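Home | Stories | Archive | Submit

The Grocery Bagger's Apprentice

Iara Barrientos had bagged groceries for 18 years before Gurkimura asked her to judge a pair of arms.

"Just watch," said Adwoa Dogbe, who wrote the code and bit her nails. "Tell us what a customer would think."

Iara pulled up a stool. The arms took hold of the bag from both sides, like divorced parents at a school play.

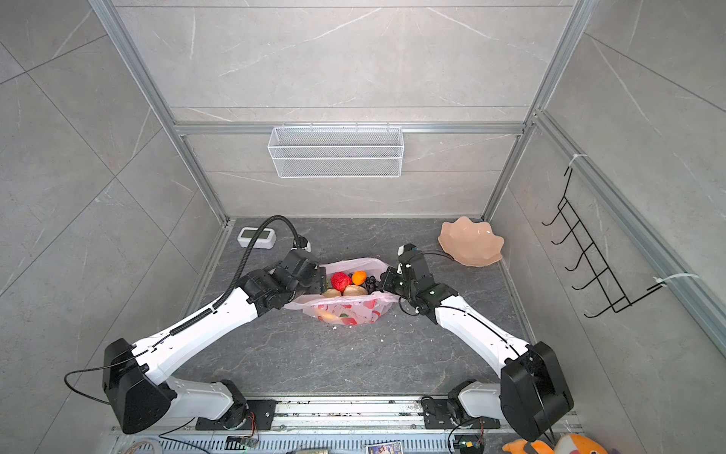

"A customer," Iara said at last, "would have gone home."

"It was 17 minutes yesterday."

"And today?"

"We're hoping for ten."

Iara ate her sandwich. She had once bagged a whole Thanksgiving during a fire drill. Still, the arms hadn't sighed at anyone, or asked for December off.

"Do they do eggs?" she asked.

Adwoa looked at the floor. "We don't talk about eggs."

Comments (2)

pell_r: Mine would've double-bagged the grapes.

Mo4: More Iara please. Do the eggs next!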